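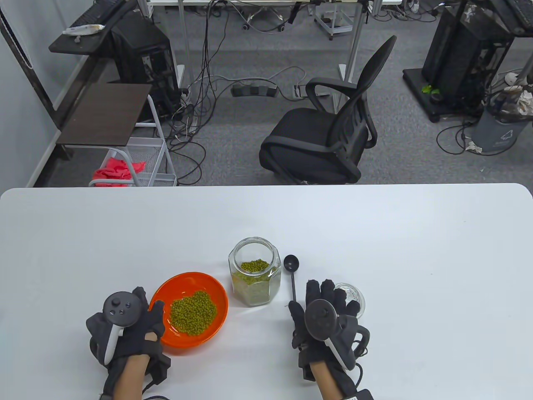 Bench and floor check, Room 112, Dusham building

Activity: dry goods, beans between bowl, jar and dish
Checked: 11 Apr 2020
Form: Finulard general safety checklist, short version

1. Table surface clear of anything not needed for the task
Pass. White table, orange bowl, glass jar, black spoon, small glass dish. Fine. The form also wants "adequate elbow room", and gives no measurement, so I have ticked it on the grounds that elbows fitted.

2. Glassware in sound condition
Not signed off. The jar is clear glass with flat sides, and each edge catches the light in a way that could hide a chip. Run a finger round the mouth before use, gloves off. Same for the little dish. "Looked all right" was the entry last time and I don't accept it.

3. Glassware placed away from moving hands
Fail, minor. The dish was right behind the fingers of the right hand. It is small, shallow and see-through, so the easiest thing on the table to knock. Move it forward of the bowl, where it can be seen.

4. Containers lidded when not in use
Query. The jar had no lid on. I am told one exists. Produce it at the next visit and I will change this line.

5. Loose contents under control
Pass for now. The mung beans were heaped in the middle of the bowl and the jar was filled to somewhere near halfway, which leaves some room for stirring. My doubt is the bowl. It has a low, flared rim, and a low rim is a poor fence for small round things. A deeper bowl from the Pruvost cupboard would do the job better. The reply to this in April was that the orange one is easier to see. So is a deep orange one.

6. Spillage plan
Weak. The plan reads "pick up beans". The floor is carpet, and beans on grey carpet will be found by somebody's shoe. Put a tray with raised sides under the lot and keep a dustpan in the room.

7. Gloves suitable for the task
Pass with comment. Black fabric, with straps and sensors. Fabric gloves are no protection from broken glass and should not be written down as if they were. See item 2.

8. Cables and trip hazards
Fail. Black and grey cables hang down by the desk and lie in loops over the carpet. The previous sheet calls this "temporary". Bundle them, tie them up to the desk frame and leave the carpet bare.

9. Power strip
Fail. It is lying on the carpet under the desk. Fix it off the floor, and keep the floor outlet box beside it clear so the lid can be reached.

10. Chairs and wheeled items
Chair: push in when not occupied. Cart: wheels to be locked, if they lock. The Vascombe sheet says they do. I would like to be shown.

Result: 2 items to be put right before the next session (8 and 9). Item 3 can be dealt with on the spot. Recheck in 5 days, and please don't send me a form with every box ticked in the same pen.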